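Mugs, Bowls and the Cupboard That Won't Close

Kitchen Sense, by Ecaterina Gavrilă

Every March I empty the dish cupboard onto the table, look at what I own, and put most of it back. This year I put less of it back. What follows is what I learned, plus a few things readers have sent in since the last page on shelves.

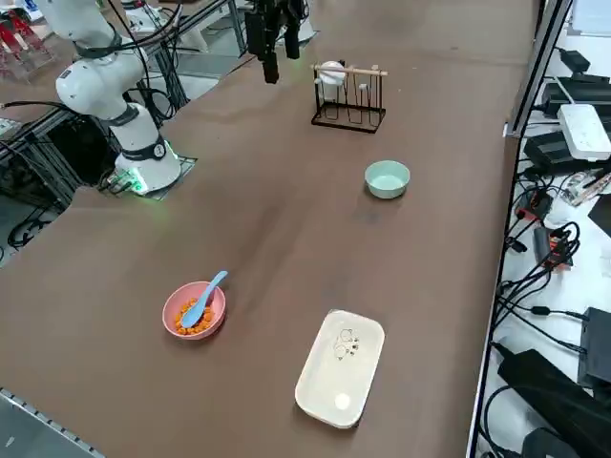
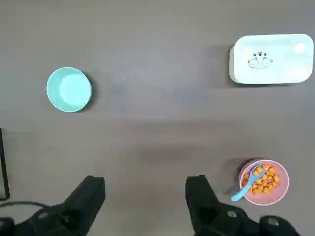 A mug rack in the first, a small bowl in the second.

STORAGE & SHELVES

Start with the mugs. They breed in the dark. There are two people in my house and we use the same two mugs every morning, so the rest are a museum of places that gave us a mug. I kept 6. Guests who arrive in greater numbers can drink from a jam jar and think of it as charming.

A wire rack on the counter beats a shelf for mugs you use daily. Air gets inside them, and you don't have to lift three to reach the fourth. If yours wobbles, bend the foot that isn't touching, gently, with your hands and a dish towel. Pliers chip the coating and then you have rust by summer. Load the rack from opposite sides, too. Four heavy mugs on one side will tip it over, usually at 6 in the morning.

Hooks under a cabinet work if the cabinet bottom is solid. Mine was not. Screw in one hook, hang the heaviest mug you own from it, and leave a folded towel underneath overnight before you commit to the row.

Tea stains. A spoonful of baking soda, a few drops of water, rub with a damp cloth, rinse. Marcela Štěpánek wrote in to say she uses denture tablets and leaves them for an hour while she reads. I tried it and it does a better job on the bottom corners than I do. Don't use steel wool on a glazed mug, since the scratches hold the next stain even tighter.

Small bowls are the opposite problem. You can hardly have too many, and they are always in the dishwasher. Chopped garlic, an egg you don't trust, the screws from whatever you're fixing on the kitchen table. Buy them all the same shape so they nest. I have Greten ones and a couple of strays from a yard sale, and the strays sit on top of the stack at an angle like a bad hat.

If two bowls get stuck together, put ice water in the top one and stand the bottom one in warm water – warm, please, not boiling. Wait a couple of minutes and twist. A drop of cooking oil around the rim helps with stubborn pairs. My husband's method was a butter knife, and we now have one fewer pair.

Good bowls want something between them. Paper towel is fine. So are coffee filters, which come already round. Rostislav Beneš cuts up old flannel pajamas for this and reports that his plates are warmer than he is.

Shelf liner: measure the shelf, cut the liner a little short, and skip the sticky kind. I once spent an afternoon removing sticky liner with a hair dryer and a plastic scraper, and parts of it are still there. The grippy rubber mesh is easy to pull out and wash in the sink. Let it dry flat. It will try to roll up and you may need to put cookbooks on it, which at least gets them off the shelf.

Table marks come up in the mail a lot. For smudges on a matte surface, go over it with a barely damp microfiber cloth and a dot of dish soap, then again with plain water, then dry. Most of the haze people complain about is soap left behind. Spray polish on a matte table gives you shiny patches that no one asked for, and getting them off takes far longer than putting them on.

Bonifacio Montes asks what to do with chipped mugs. A chip on the foot, sand it lightly with fine wet paper (1000 grit is good) and carry on. A chip on the rim, retire it. Pens, toothbrushes, one small cactus. After the third cactus, start throwing them out.

Next month: lids, and where they go.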